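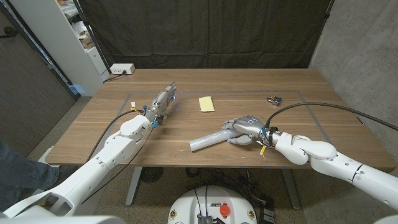 Surely a simulator could do all of this by now, went one reply to the April issue, and you could have the table back for lunch. Fair question, and it got asked twice more in the corridor so let's have a go at it. We do use the simulator. It's good at arms and fine at tables. It is hopeless at a squashy tube you can half see through, and small fiddly things are where the Bravo set is thinnest. So we are doing it by hand — well, by hands.

Where we are, May 2021. Zirthorpe has 495 examples of the tabletop tasks saved and checked. Flikham is still on drawers and doors and will send their tally when the disks arrive. All of ours are driven by a person from start to finish, nothing clever running on the arms yet. The learning side comes after, once there's enough to learn from.

What counts as one example, for those who joined the list recently: objects go down, arms go to the start pose, operator says go, does the task, says done. Limit is 40 seconds. If it runs over it gets saved anyway but goes in the slow folder. We used to bin those. Livetti asked us to stop binning them and they were right, there's a lot of useful recovering-from-a-bad-grab in there that we'd been chucking out for months.

The tube is the current headache. Palm down and fingers round it is the grab we've settled on. Coming in from the side looked neater but the tube rolls off and then you are chasing it, and a chase makes a horrible example. Lying at an angle is harder than lying straight, so obviously we need more at an angle. Please don't tidy it straight between goes! We've all done it. You see a thing lying crooked and you line it up and that's another dozen examples that look the same.

Same goes for the yellow pad. Turn it a bit, shift it a bit, leave it. The padlock goes in and out of the set depending on the sheet for that batch, so check the sheet. If the sheet says no padlock and there's a padlock, the whole batch has to be relabelled and it's dull work.
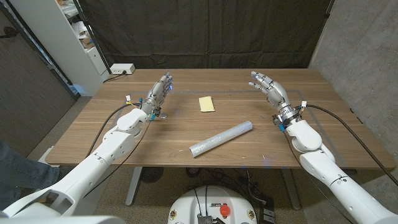

Bravo with both hands up and open, tube and yellow pad on the table.

Both hands clear of the objects before you say go, please. Had a batch last month where the operators were already creeping in during the countdown, and the model we trained as a quick test learnt to creep as well. Sat there twitching at the pad like it was waiting for a bus. Eight hours of training to find that out.

Tape. The grey lines mark the work area and they are staying put. If an edge lifts, press it down, do not re-tape by eye. Objects start inside the lines. Hands can go over them, wrists can go over them, that's fine and we want a bit of that.

Notes on driving, from the last round of checking:

Slow down at the end, not at the beginning. Most people do it the wrong way round.

Failed grabs are fine. Open the hand, back off, try again. Don't freeze and look at the person next to you, the pause gets recorded too.

Say which hand in the label. "Picked up tube" is no good to us, "right hand picked up tube" is. There are a fair few of the first sort and they're all having to be watched again.

Mind the wrist cable when you swing the right arm out. It has enough slack for the table and not much more.

We tried swapping operators every batch and people hated it, so it's now 6 batches and then swap. Examples got smoother, though there's an argument going on about whether smoother is what we want. Flikham think not. They'd like a mix of good drivers and clumsy ones and have offered to be the clumsy ones. Will try it on the pad only and compare, results in the next issue if the checking gets done in tiem.

Still to sort: labels for two-handed tasks. At the moment passing the tube from one hand to the other is getting called a handover, a pass and a swap, depending who's typing. Pick one. If no one replies it will be "pass" becuase it's shortest.

Driving slots for the next round are on the usual sheet. New drivers welcome, you get a practice batch first which doesn't go in the set. Bring flat shoes, it's a lot of standing.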